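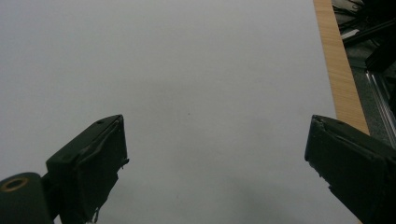 Can you get marks off a pale matt table top without leaving a shiny spot behind?

Most of them come off with warm water, a little washing-up liquid and a soft cloth, and the shiny spots usually come from rubbing one place hard with something abrasive.

December, after lunch, Istholm

Starting a page for the tables because the same argument has come up again and I would like it written down somewhere that can be pointed at. The argument is whether the pale tops need a product. Indrek Avotiņš thinks they do. I think they need wiping. We have both been wrong about tables before (see the pages on the old benches, varnish, don't ask).

What set it off was the leaflet from Wellton. They want us to put the tops on a care plan: their cleaner, their cloths, and a coat of something called Zamfir every 6 months which is supposed to "restore the factory matt". My first question is how you restore a matt finish by putting a coat on it. Every coating I have put on a matt surface has made it less matt, sometimes in a way you only see at four o'clock in winter when the light comes in flat. Their leaflet has a before and after, lit differently, so I'm not giving it any weight.

State of things today. The top is plain pale grey going on white, clean across nearly all of it. One tiny dark speck out in the open, which I only mention because it's exactly the sort of thing that gets people reaching for the strong stuff. There is also a faint darker patch further down with no proper edge to it. Indrek calls this kind of thing staining. I'm not ready to call it anything. A soft dull area on a pale matt surface can be residue, or wear, or the light, and I would want to see it from the other side of the table before I spent money on it.

Rules I'm setting for myself so this doesn't turn into the benches again:

Look from two sides before deciding there is a mark.
Plain water first, then water and washing-up liquid, then stop and think.
Nothing gritty. No scouring side, even "just the corner of it".
No product goes on a whole top until it has been on a hidden bit for 2 days.
Write down what was used. A cloth that was in a bucket with something in it is not "just a cloth".

That last one is aimed at me as much as anyone. I did a lovely job on one of the smaller tables in the spring and couldn't tell anyone what I had used, so it proved nothing.

About the Indel cleaner. Indrek had a bottle left from the previous workshop and swears by it. I asked him what he had compared it with and he said the table was dirty before and clean afterwards. Well, it would be. He had wiped it. I'd like to see the same table done half and half, Indel on one side and washing-up liquid on the other, same cloth, same number of passes, and then somebody who wasn't there asked which is which. He agreed to this, with a look.

Method, such as it is. I ruled a pencil line down the middle of a spare offcut of table top and we took a side each. Marks on both sides: pencil, a ring of tea left to dry, a fingertip of grease from the vice, and a bit of tape gum, which is what we mostly get in real life. Tea left from nine until the end of the morning. Each of us got 12 passes with a folded cloth, no leaning.

Results as I saw them:

Pencil. Gone on the soap side, nearly gone on the Indel side. I don't believe the difference. Indrek presses his pencil harder than I do and he drew his own marks, which we should have thought of.
Tea. Gone on both.
Grease. Gone on both, though the soap side wanted a second cloth with clean water to take the smear off. The Indel side dried without a smear. I'll give him that one.
Tape gum. Still there on both. It went grey and rolled about. In the end I got it off both sides with a fingernail through the cloth and a lot of patience, and it took longer than everything else put together.

So the thing that bothers us most is the thing that neither of them touches. I'm told there's a Wellton product for gum as well. I'm sure there is.

Asked the next person through the door which half was cleaner. She said the left. Left was soap. Then she went round the other side of the bench and said the other one. I have put this down as no result, Indrek has put it down as a draw, and I suppose those are the same thing. 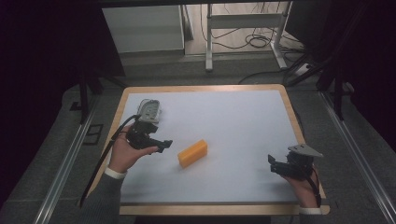 Is a sponge or a cloth better for wiping down a large flat table?

A flat folded cloth covers more of the surface with even pressure and can be turned to a clean face, while a sponge carries more water and is handier for soaking a dried-on mark before you wipe it.

Second half of the entry, tea drunk, light going.

I want to separate the question of what liquid from the question of what you wipe with, because I think a good deal of what gets credited to the liquid belongs to the cloth. The orange brick on the table is a case in point. It's bright and it has a bit of body to it and everyone who sees one of those thinks "cleaning". I have no strong feelings about the colour. My complaint with blocks of that shape in general is what happens at the edges. You lean, the leading edge digs in and the back of it floats, and you get a track down the table with two faint lines either side. On a dark top you would never see it. On these you see it from the doorway.

The sponge people say you just have to use it flat. Fine. I have watched people use sponges and they don't use them flat, they hold them like a bar of soap and scrub.

Things I do believe about sponges:

They hold water, so a dried ring can be left under one for a minute or two and then lifted. Good.
They also hold whatever they picked up last time. I found one under the sink that smelled of linseed. That had been going round the tables.
They wear out a good while before anyone throws them away.

Things I don't believe: that the orange sort are softer than the yellow sort, that "non-scratch" printed on a packet means anything about our particular tops, or that a dearer one lasts longer in this building.

Then there's the wooden border. The leaflet talks as though a table is all top. Ours has that light wooden strip round the outside, and the strip and the top don't want the same treatment. Water sitting along the join is my real worry, far more than any speck. If I were the sort to lose sleep over a table it would be over that join. A sponge with too much in it, pushed up against the border at the end of each pass, is going to leave a line of water there every time, and I don't care how clean the middle looks afterwards. Wipe along the border, finish with a dry cloth along it, done. I have put this to Wellton by email and asked what Zamfir does when it gets on bare wood. Reply said it was "compatible with most surfaces". Asked again. Waiting.

Indrek's point, which I'm recording because it's a fair one: whatever we choose has to be easy, or people will use the nearest thing. He thinks one bottle with a label beats my bowl and my two cloths, because a bowl needs filling and a bottle is just there. I don't have a good answer to that. I could put washing-up liquid and water in a bottle and label it. He says that is the same as having a product. I say it's cheaper. The Indel is 32 a case and I would sooner buy cloths.

Also the floor. Grey carpet, so drips don't show, which people take to mean that drips don't matter. Keep the bucket off the carpet please. There's an outlet cover set into it beyond the table and I don't want anybody slopping water over that, whatever they've got in the bucket.

To do, in no order:

Offcut again, with one person drawing all the pencil marks this time. Hidden which side is which, and the judge to stand where they're told.
Gum. Try warm water left on it longer, then a plastic scraper with the corners rounded off. On the offcut only.
Look at the dull patch in morning light and from the far side. If it moves when I move, it's the light and we can all stop talking about it.
Bin the linseed sponge. (Done.)
Ask Wellton for a piece of top with Zamfir already on it, so I can see this restored matt for myself.
Space in a cupboard for dry cloths, folded, kept apart from the oily ones.

No product to be used on the tables until the second offcut has been done. Indrek has initialled this under protest and taken his bottle back to his own bench.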